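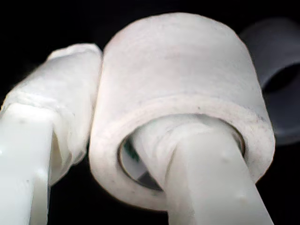
Filed under: Shop Notebook / Grippers

April – entry by Yeison Flores

Second evening on finger padding. Bare printed fingers keep letting go of anything with a smooth side, so both tips on the Murkier arm are now wrapped in white tape, overlapping bands, started low and worked up. Left one came out lumpy. It will do for now.

Pick test is the tape roll itself, one finger through the core and the other closing on the outside. Eusebio Chambi wanted it done this way before we try the Tello cups, and I agree, the wall of a roll is forgiving.

Settings tonight:
Servo close limit 826, was 781.
Hold time 60 seconds.
Arm speed unchanged.

At 781 the roll slid down the inner finger on the lift. At 826 it stayed put for the full hold, four tries out of five. On the bad one the wrap had crept up and bunched at the core. Pulled it down, pressed it flat, carried on.

To do:
– rewrap left finger with fewer layers
– try a dab of glue under the first turn
– ask Eusebio if the Rosance driver board can log current, I would like a number for grip force
– leave it cycling once the wrap holds, target 2,000 closes

Fingers stay on the arm. Please don't peel the tape, I want to see how it wears.

Recent entries
Perorier bench supply, new fuse holder
Tello cups: first measurements
Wrist cable routing, again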